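Cell Technician, Simulated Manipulation (full time, fixed term)

Mahasneh Robotics Institute, Tandby Campus
Posted 17 January 2022

The Mahasneh Robotics Institute invites applications for the post of Cell Technician. The successful candidate will be responsible for the setup and upkeep of Zalel, a single-arm manipulation cell that the Institute runs in simulation alongside its physical counterpart. The post is for 40 hours per week and begins in May.

The technician will report to Margareta Lungu, Head of Laboratory Services, and will work daily with the research staff who submit tasks to the cell.

Duties

The technician will maintain the model of the arm, its pedestal and its two-finger gripper, and will keep joint limits, contact settings and camera placement in agreement with the written cell record. Before each batch of runs, the technician places the furniture and objects called for in the task sheet, checks the reach of the arm, and confirms that the fingers open and close without passing through nearby surfaces. A standard batch is 800 runs. Faults are entered in the Rustis log on the day they are found — including those that clear on restart.

Most of the working day is spent on the gripper and on what lies under it.

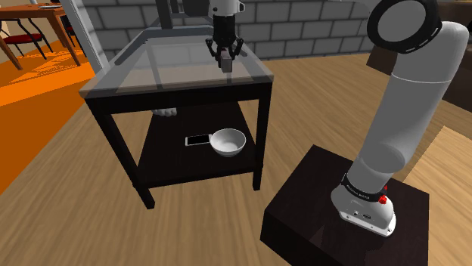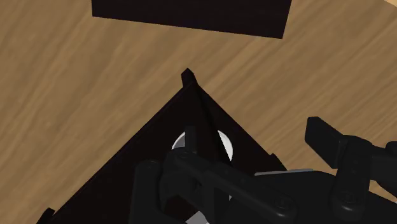

Brittany Lapointe writes that the hardest part of her first months in the post was learning to leave the finger settings alone until she had checked the container. "I would retune the grip for a whole afternoon, and the fault would be a wall modeled 3 millimeters too thick. Check the object first, then the pad, then the joint. I would also tell any applicant to read the old log entries before the interview. They are dull, but they are the job."

Requirements

Applicants must hold a two-year technical degree or have equivalent work experience. They must be able to read a robot description file, correct it by hand, and explain the correction in plain writing. Experience with a physical arm is required, as the technician will assist with the yearly calibration of the hardware cell and will carry measured values over to the model. Knowledge of collision geometry is desirable. Training in the Rustis log is provided.

Terms

The appointment is for two years and may be renewed once. The Institute offers health coverage, paid leave and a relocation payment of up to $1,000. Work is on site, although remote work may be approved one day per week after the trial period.

How to apply

Please send a letter of no more than two pages, a résumé and one sample of technical writing — a repair note or setup procedure is ideal — to Oana Preda, Personnel Office, Tandby Campus. Questions about the cell itself may be sent to Thảo Tạ. Selected applicants will be asked to complete a short practical exercise, in which a fault in the gripper model must be found and recorded.

Applications are reviewed as they arrive, and the post will remain open until filled.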